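Shared workshop members build a home robot that assembles a burger, and publish the full plans

Mar 26, 2025 - Two members of the Platard shared workshop, Jailson Teixeira and Sebastião Medeiros, today release the plans, the parts list and the software of Sullora, a small robot arm for the kitchen table.
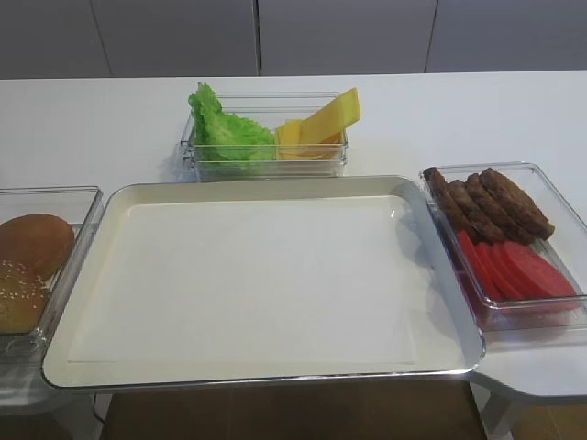

What is released

The package contains the drawings for all the printed parts, the wiring plan, the control program and a building guide of 415 pages. All of it can be downloaded without payment from the Platard website. Any person may build the arm, change it and share the changes, with the condition that the names of the authors stay in the files.

How the work place is arranged

Sullora works with food from open containers. The buns stay at the left of a large tray, the lettuce and the cheese slices behind it, and the patties and the tomato slices at the right. The burger is put together on the tray. The containers are of clear plastic, of the kind that is sold in any kitchen shop, and the builder needs no special furniture - a plain table is enough.

"We wanted that a person can begin on a Saturday morning with things from the own kitchen," said Jailson Teixeira, who designed the arm. "The lettuce was for us the most difficult. A patty has always more or less the same shape, but a leaf of lettuce has its own opinion."

The cheese also asked for much patience. In the first version of the program the arm often took two slices together. The authors changed the angle of approach in February, and the guide has now a full chapter on thin and soft food.

From the workshop to the home

The project started at one bench at Platard, with motors taken from old printers. The arm was rebuilt five times. The present version is made with printed plastic and aluminium tube, and it can be assembled with hand tools and one soldering iron. During the development the authors recorded 3,177 attempts to pick up a piece of food, and the notes of these attempts are also in the package, including the failed ones.

"Many people show only the day when everything goes well," said Sebastião Medeiros, who wrote the program. "We have put also the bad days in the files, so other builders do not need to repeat them."

The gripper tips come off for washing. The authors remind builders that Sullora is a hobby project and is not certified for use in restaurants.

Building evenings

Platard will hold six building evenings for people who wish to make their own arm with some help. Places are free of charge for members, and visitors pay only for the material. Beginners are welcome, also those who have never soldered before. Registration is at the front desk of the workshop or by the form on the website.

About Platard

Platard is a shared workshop with benches for wood, metal and electronics. Members use the tools at any hour and keep their projects on the labelled shelves.

Press contact: Sebastião Medeiros, Platard shared workshop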